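[hatulow-list] Episode order for Hatulow, series 2 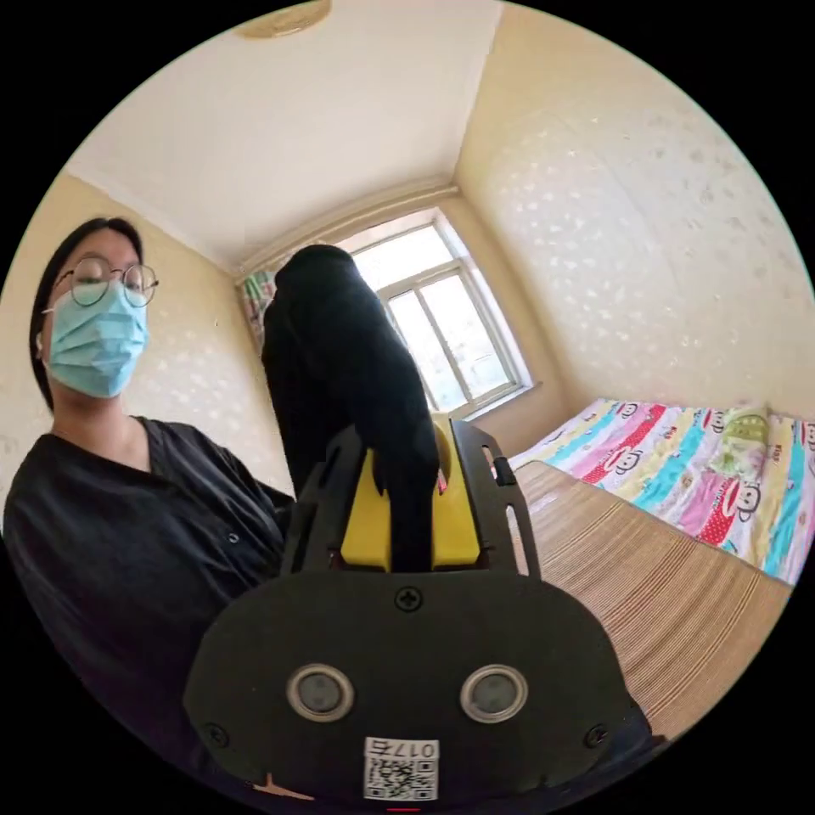

From: Endang Tambunan
To: hatulow-list
Date: Thursday, November 17, 2022
Subject: Re: Episode order for Hatulow, series 2

Young-sook Ji wrote:

> The guide still lists "The Ratley Road" as episode 5 and "Low Water" as
> episode 6. My recording has them the other way round, and the inspector
> already has the bandaged hand in "The Ratley Road", which he doesn't
> get until the last scene of "Low Water". Is the guide using production
> order? If so, it should say so at the top.
>
> Also, the running time for the finale is given as 85 minutes. I make it
> 74 without the breaks.

The guide uses production order for series 2 and broadcast order for everything else. That was my doing. When I typed up series 2, the only source I had was the set of call sheets that Pumcombe put on its site, and those are numbered by production block. I never went back to change it.

Your order is the correct one for viewing. "Low Water" was shot second in its block but shown first. The hand is the clearest evidence. There is also the matter of the ferry timetable, which Calvo takes from the harbor office in "Low Water" and is seen reading in the car in "The Ratley Road". If you watch them in production order, she has it before she steals it.

I have gone through the rest of the series with the same question in mind. Results:

Episodes 1 to 4: production and broadcast order agree. No change.

Episodes 5 and 6: swap, as above.

Episodes 7 and 8: agree. The recap at the start of 7 uses two shots from "The Ratley Road", so it was cut after the swap had been decided.

Episode 9: this one is harder. It was made as episode 11 and moved up. The dialogue about the inquest was changed to match (you can hear the new line over the back of the coroner's head), but the calendar in the police station kitchen was left alone and shows March, two weeks later than it should be. I would list it as 9 and add a note.

Episodes 10 and 11: agree once 9 has moved.

On the finale, 85 minutes is the slot length with breaks. Your 74 matches my disc. The repeat version is shorter again, as it drops the scene with Calvo's sister on the stairs. I don't have a timing for that one. If anybody on the list recorded the repeat, please send me the time from the first frame of the titles to the end of the credits, with the breaks taken out.

A related point. The guide numbers scenes within each episode and the cast index refers to those numbers. Swapping 5 and 6 breaks 221 entries in the index. I can fix most of them with a search and replace, but any entry which mentions both episodes will need to be read by eye. Please don't edit the index until I post again, or we will end up with two versions.

I would prefer to leave the production numbers in the guide, in a second column. They are useful for working out which director had which block, and they explain why the harbor set changes color between 4 and what is now 5 – the set was repainted between blocks.

Young-sook, could you check one thing on your recording? In "Low Water", at the point where the inspector phones the station, my disc has the desk sergeant giving the victim's address as Ratley Road. The call sheet has Ratley Lane. If the broadcast also says Road, I will treat the call sheet as a typing error and correct the location list to match.

Endang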